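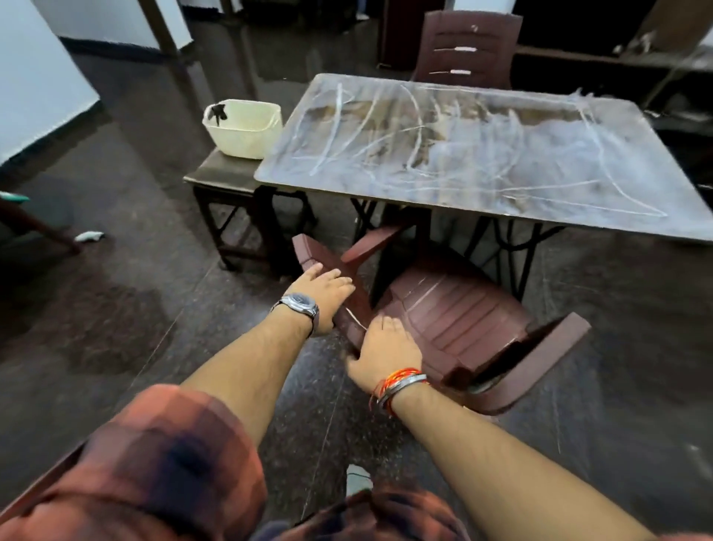
Righting a tipped chair, seen from head height. One hand on a leg, the other on the front edge of the seat.

Three grippers, one plastic chair: a talk with Lesia Nechyporuk

Lesia Nechyporuk has eight minutes before her next test block and says so twice while looking for a place to sit. All the chairs near her bench are in use. As test objects.

She runs the gripper comparison at Skundine, a small outfit that puts together arms for homes and care facilities. The question since April: which hand goes on the new arm. Three candidates. A two-finger parallel jaw, a three-finger adaptive hand from Clandari, and a soft-fingered one built in house that everybody calls the Lirnitz, after the street where the first one was molded.

Why chairs, of all things?

"Cups are solved. Well, not solved, but everybody does cups," she says. "Go ask someone what they need picked up off the floor. It's a chair. It's a walker. Big, awkward, light for its size. And you have to grab it in two places."

The team began with people. Head-height video of somebody setting a plastic chair back on its feet, and then they went through it slowly, arguing. Nechyporuk pulls up a still on her laptop. Chair on its back, two hands reaching in.

"Look at the left one. Flat, fingers spread, on the leg. It's not gripping anything. And the right has the fingers curled over the lip of the seat. So two hands, two totally different jobs. We'd been planning the same gripper on both sides, same grasp on both sides. I felt pretty dumb."

She points at the backrest, angled in under the table. That part has cost her the most sleep. A straight lift looks fine in an empty test cell. Put a table there and the arm needs a path out first, and the wrist has to clear the edge.

On to the hands, then. The parallel jaw first, she's quick about it. "Strong, cheap, boring, I love it. On a chair leg it's great. On the seat lip, it depends how you come in. Two degrees off and it's pinching a corner, then the thing twists." They ran 20 lifts with each hand on the lip alone. She won't give me the scores, the Clandari unit is getting new firmware and she wants to rerun. She will say the jaw came last.

And the adaptive hand? A face. "Good grasp. Really good grasp. It wraps over the edge the way a person does. But it's slow to close and the wrist gets long with it. By the time you bolt it on, the arm has lost reach right where you want it, down by the floor."

Cyrill Wieser, who does the controllers, leans over from the next bench. He disagrees about slow. The closing speed is a setting, he says, and they've been running it timid after a cracked armrest. "She cracked it," he adds. She did, she says. On a Wednesday, with visitors.

The Lirnitz is the one she obviously likes. Soft pads, wide contact, you can lay it flat against a surface and push without closing it at all. Which brings her back to the left hand in the still.

"None of the catalogs talk about that. They give you grip force, stroke, payload. Where's the number for leaning on something? We had to make up our own test. You press on the leg, somebody pulls the seat, you watch how far the pad slides."

How far does it slide?

"On clean plastic, hardly. On dusty plastic, don't ask." The pads pick up everything off the floor. Wiping them between runs helped the score and she threw those runs out, because who's going to wipe them in a real home.

Cameras are their own fight. Khrystyna Sydorenko wants one on each wrist, Nechyporuk wants a single one up high. From the head you get the chair and the table together, she argues, and the table is what you hit. Sydorenko's answer, relayed secondhand as she was out at Symonenko picking up brackets: from up there your own forearms are in the way half the time. Also dark plastic on a dark shiny floor, depth gets ugly. Both have a point and both cameras are on order.

So which gripper wins? She's already standing up. Mixed pair, probably. Jaw or Clandari on the right, the soft one on the left. Wieser groans, it means two drivers and two sets of limits for him to mantain.

"He'll live," she says. Then somebody calls that the cell is free, and she goes off carrying a chair under one arm.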